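About Treltasov

Treltasov is a furniture upholstery school and workshop in Tolentino. Marwa Sqalli opened it with one cutting table and 2 borrowed sewing machines. We now have 51 students a year across the evening and daytime courses.

The daytime course begins each April and takes 8 months. Students start with drop-in seats and footstools, then move on to dining chairs and a full armchair. Tools are provided. Fabric is not, but we keep an account with Bukis and pass on the trade price.

Ronaldo Navarro runs the repair side. He quotes from photos and collects within the county – please measure your doorways first. 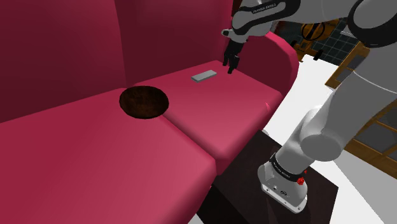
Our sofa course is open to anyone who has finished the armchair. It costs $1640, paid in two parts, and covers frame repair, webbing, padding and covers. The usual project is a two-seater with a separate back section behind each cushion, as on the pink one, and rounded front corners that take practice to sew cleanly. Bring your own piece or ask us to find one.

Applications for the next sofa course close on 17th November. The office is upstairs, entrance on the Prirnorau side.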